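February, design bench notes, grocery app (Rindance)

Picking up from before lunch. Token cleanup is half done. Kamol's list screen still pulls the old grays so anything I say about contrast below is for the new set only.

Category cards first. Three type sizes on one card, way too much. Dropped the subtitle, moved the item count into the same line as the title. Card height is now fixed, which broke the long names ("Herbs, salad and sprouts") on the small phone. Options: wrap to 2 lines or shrink. Going with wrap. Elli hates shrinking text and she's right.

Corner radius: settled on one value for cards and sheets. Buttons keep theirs. Please dont change this again without writing it down here.
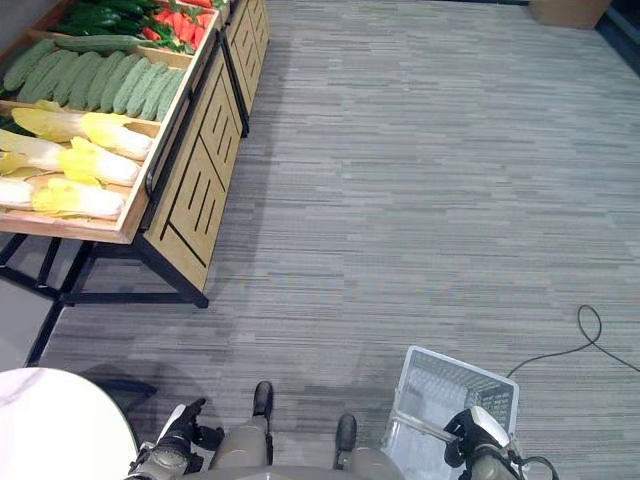
*Peppers and bitter gourds, wooden stand.*

Placeholder art in the kit: Silviu wants the cards to survive any crop. Tried square, 4:3 and the wide banner. Square is fine. Banner eats the title on anything busy, so the title goes under the photo now, not on top. Scrim layer deleted from the kit. If you have a local copy with the scrim still in it, re-pull.

Animation. Card tap to detail sheet was sluggish, felt like waiting for an elevator. Set to 300 ms with the standard ease-out. Mervyn asked for a spring, tried one, the sheet overshoots and shows a line of background at the bottom edge. Could mask it. Not today.

Naming. We have "Produce / Card / Default", "produce-card-default" and one called "card NEW use this". Picked the slash version. Renaming by hand, 111 components, plugin choked on the nested ones. Got through the cards and nav bars. Icons are still a mess. 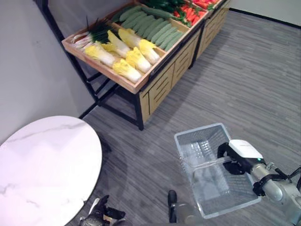

*Napa cabbage next to the green onions or leeks.*

Dark mode: greens go muddy on the dark surface. Bumped the accent lighter in the dark set only. Passes on body text now, fails on the tiny badge label. Badge label goes white until somebody has a better idea. The divider lines vanish completely on Zulkifli's phone but look fine on mine. Brightness? Check both side by side.

Detail sheet: the quantity stepper sits too close to the home indicator. Was hitting it with my thumb and swiping out of the app. Added 17 pt under it, tried it one-handed for a while, better. Odd number, I know, it's what lines up with the tab bar from the Jamadden file. Leave it.
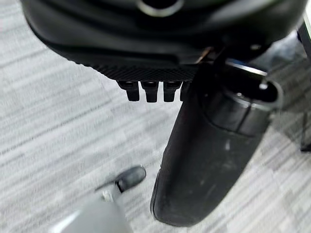 Do the template screens need to be detached before editing?

Keep them attached and use overrides for text and photos; detach only if you're changing the layout itself, and put the screen on the Sandbox page when you do.

Search screen next. Empty state had a drawing and a paragraph. Cut to one line and a button. Recent searches now sit above the suggestions. Kamol thinks suggestions first. Will try both on the Ginting folks when they come by, they never read the help text so they're a good check.

Large text setting: turned it all the way up and went through every screen. Cards ok. Filter chips overlap, badly. Made the chip row scroll sideways, and the last chip peeks in from the right so you know there's more. Checkout form is a

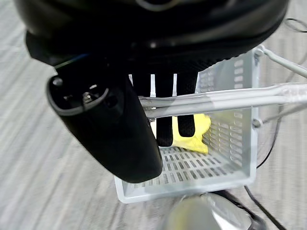 separate problem, labels run into the fields at the two biggest sizes. Stacking label over field fixes it but the form gets very long. Leaving it stacked for now, Mervyn to look at whether the delivery notes field can go behind a toggle.

Export: icons at 2x came out blurry, the source frames were sitting on half pixels. Snapped everything to whole numbers and re-exported, sharp now. Old export folder renamed to Skasesberg-old, do not ship from it.

Still open:

- icon names
- badge label color in dark
- divider on Zulkifli's phone
- spring on the sheet, mask or drop it
- tell Elli the wrap is in
- chip row right padding, looks diffrent on the tablet

Stopped 6:40 pm. File saved and published to the team library, change note says "cards, sheet, chips".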